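Tuesday, Trasen gripper trial, cont.

Second go with the loaner kit from Trasen, and I'm warming to it! Swapped the fingertips before lunch (fiddly little things, 8 screws), set the grip force to 40 per cent and left everything else on the factory settings. Inês Azevedo wants a yes or no before the quote lapses in December, so I've been throwing the awkward laundry at it — knits, zips, the lot. 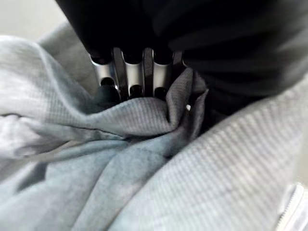 Wrist cam, grey waffle knit, fold pinched up at the fingertips.

Colour me curious about how it'll go with the ribbed bits. The Hernix demo unit is still in its box, so no comparison yet. Gripes so far: the manual skips from page 2 to the appendix, and error 161 isn't listed anywhere. Have emailed Trasen about both. Leaving the force where it is until they write back.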